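Print this page | E-mail this article

The case for plain sizing on cut-flower labels

24 Aug 2018

Stem length is the only figure most buyers of cut flowers ever see, and it is a poor one. It is measured at packing, from the cut end to the top of the bud, and it is used to set the grade and the price. It says very little about how the flower will stand once it is in a vase at home.

Tulips show the fault most clearly. The stem goes on growing after it is cut. A tulip sold at 40 cm can gain 3 cm or more in water, and the gain is greater in a warm room. The buyer who trims to suit the vase on the first evening will have a different arrangement by the end of the week. Roses and carnations do not behave in this way, yet all of them carry the same kind of label.

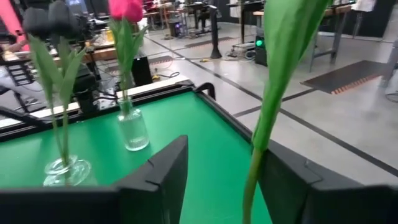 Hervé Sabatier wrote to me after my April column to say that growers cannot be held to account for what happens after the sale, and that a label which tries to forecast growth will be wrong as often as it is right. He would keep the length at packing and drop everything else, including the care symbols, which he believes are read by few and followed by fewer.

I accept the first half of that. A forecast is not a measurement and should not be printed as one. But a label can state a vase height without forecasting anything. Pruvost, the wholesaler, has printed a suggested vase height beside the stem length on its spring lines for two seasons. The rule it uses is simple: the vase should be at least half the length of the stem as sold. For a 40 cm tulip this gives 20 cm, and the stem has enough support to bend without falling over the rim.

The objection from the trade is cost. Pleritico, which prints sleeves for a number of packers, quotes a one-off charge for a new plate and no change in the unit price. Spread over a season, the charge is small.
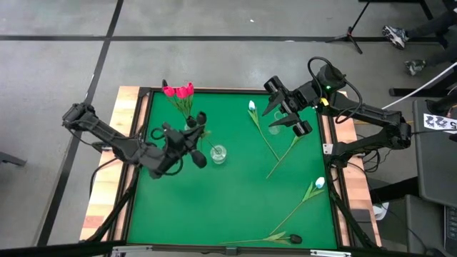 Width at the neck deserves a line on the label too. A single stem in a wide opening will lean to one side, and the cut end may lift clear of the water as the level drops. A bunch of 15 in a narrow opening is packed so tightly that the lower leaves are crushed. A small clear glass vase of the sort standing on the green mat is a common size in shops and a common gift, and no label I have seen tells its owner how many stems it ought to hold. One number would do.

The Kastitmont grading sheet already has 13 fields, and I am not asking for a longer one. Two of those fields record the colour of the sleeve. They could be given up tomorrow - and the space used for vase height and neck width.

Comments (3)

Didier Gilbert
Half the stem is too low for the parrot types. The heads are heavy. I use two thirds.

zoe_m
Would the rule apply before or after trimming? The article says "as sold" but I always take a fair bit off.

Zumness
Agree on sleeve colour. Never used it.

Contact us | Copyright | Back to top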